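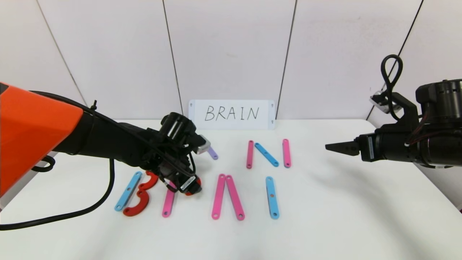
Hajnalka Farkas and Ákos Antal
3 August 2018

Figure 4. Thin cable lying in a long loop on a tabletop and leaving at the side.

4. Cables and the usable area of shared tables

The survey covered 103 tables in public buildings in Narnby and Sutell. Each was visited twice, once in January and once in late spring, and the position of every loose cable was drawn on a paper plan of the top. We then marked the part of the surface that users had kept clear of the cable, following the method of Hrnčiar but with a coarser grid.

Cables that ran straight to the nearest side took up little room. Loops of the kind shown in Figure 4 took up much more, as people seldom put papers or cups inside them. The area lost was therefore closer to the outline of the loop than to the cable itself. Tables with a socket in the top had fewer loops, although users at Sutell often ignored the socket and ran cables to the wall.

Of the 1280 plan entries, 751 came from Narnby, where the rooms are larger and stay open in the evening. We weighted the two towns equally for this reason. Cable thickness had no clear effect on how far people kept away. Length did – mainly on the narrow tables, where spare cable had nowhere to go except across the middle. Cable clips had been fitted to four of the tables before the second visit, and these are left out of the comparison in Section 5.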